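Walking to work, one month in

In June I stopped driving to work. The car needed a new clutch and the quote was 948 dollars, and while I was making up my mind I started walking. The car has been fixed for a while now and I am still on foot most mornings.

The office is 2 miles from my apartment. It takes me 36 minutes if I go by Bednarek Street and a little longer if I go by the river. Driving took 17, counting the time to find a spot in the Sterkside garage and come down the stairs. So I lose some time each way. I had expected to mind that more than I do.

Shoes were the first problem. I began in the pair I wear at my desk and had a blister on each heel by the third morning. Now I walk in old running shoes and keep the work pair in my bottom drawer. Ngan-ling Choi, who sits across from me, has done the same thing for years and I had never noticed.

The bag was the second problem. A shoulder bag is fine from a parking garage to an elevator, but over two miles it pulls on one side. I dug out a backpack from college. It has a broken zipper on the small pocket, so my keys go in the main part with my lunch. I also stopped carrying the laptop home. If something has to be done at night I can log in from the old one.

Rain has been less trouble than I thought it would be. I've been properly soaked once. I keep a dry shirt and socks at the office and haven't needed the shirt since. Heat is worse. On the hot days I leave at seven and the building is still locked on the Wundent Avenue side, so I go around to the loading door and sign in there.

I don't listen to anything on the way in. I tried podcasts for the first week and kept missing parts of them at the crossings, so I gave up. On the way home I sometimes call my sister. 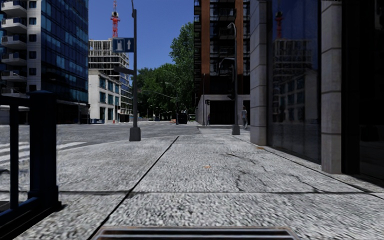 The river route is nicer but it has one bad crossing, where the cars turning right don't look. I've written to the city about it and got a form reply. Until something changes I take Bednarek Street in the morning, when I am half asleep, and the river in the evening.

I haven't lost any weight, for those who asked. I sleep a little better. I fill the tank far less often, and I've dropped the monthly garage pass and pay by the day when I do drive. That is mainly for groceries, or when I have to be at the dentist by five.

Next I need a decent rain jacket before fall. If you have one you like with pockets that a backpack strap doesn't cover, please leave a comment.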